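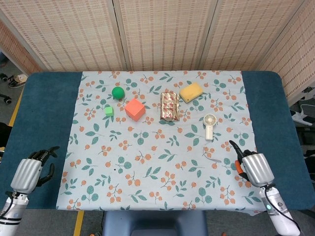
Onden County Health Department, Seasonal Illness Outreach Team

Progress report to the Nyarko Fund: winter flu and cough program

Dear friends at the Fund,

Thank you again for your patience while we pulled this together. We had meant to send it at the end of March, but the last of the clinic sheets from Gatilmont reached us only a little while ago, and we wanted you to have the whole winter in one place instead of a report now and a set of corrections later.

When we wrote to you last fall, we were worried about the same thing most county health offices worry about at that time of year. Flu was already climbing in the towns to the south of us, whooping cough had shown up in two of our school districts, and a good many older residents in Indusden told our phone line that they hadn't had a flu shot in years and weren't sure where they would go for one now that the pharmacy on the square had closed. Your grant let us answer that last question in a very plain way, by taking the shots to them.

We ran six walk-in clinics over the winter, four in Indusden and two in Gatilmont. The early ones were quiet (the first Gatilmont evening was so quiet that the nurses had time to relabel every bin in the supply cart), but word got around, as it does in small towns, and by January we were staying open well past our posted closing time of 7 p.m. Altogether we gave around 3,000 flu shots through the clinics and the home visit route, which is a good deal more than we had dared to write into the proposal.

The home visits deserve a few words of their own. We had planned these for people who can't easily leave the house, and we reached 200 households before the roads got bad in February. Visits take longer than we budgeted for. People want to sit and talk, they want to ask about the cough that won't go away or whether the shot can be given the same day as another one, and we don't feel right hurrying them. We would like to ask for more nurse hours on this line next year, and we have moved some of the unspent printing money there in the meantime, as your program office kindly agreed.

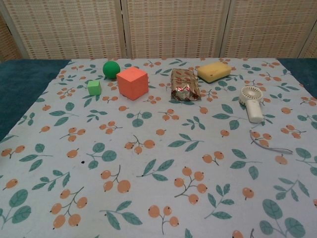 Patterned tablecloth and woven folding divider.

Printing came in low for a simple reason: the Gatilmont school district copied our whooping cough letter on its own machines and sent it home in the Friday folders. The letter went out in English and Spanish. A few families called to say the paragraph on booster ages was confusing, and they were right, so we have rewritten it and will use the new wording in the fall.

Now to the parts that didn't go so well. The text message reminders started late and never quite caught up. Our old phone list had a great many landlines in it, and sorting those out took most of December. We also had trouble keeping the second vaccine refrigerator at a steady temperature. No doses were given from it after the first alarm, and the ones inside were set aside and reported in the usual way, but it did cost us a clinic's worth of supply at a busy time. A replacement has been ordered out of the county's own budget, so you won't see it in the figures we are sending you.

Between now and the fall we plan to clean up the phone list properly, settle the clinic calendar with both towns, and hold a training morning for the new home visit nurses in May. You would be very welcome to join us for that, and there is always coffee. The spending sheet will follow separately, once the county finance office has closed the quarter. If anything in it looks odd, please do call us, and we will gladly go through it with you line by line.

With warm thanks from all of us on the outreach team

Filed under: Community Health, Flu Season, Grant Reports

Contact Us | © Onden County Health Department | Back to top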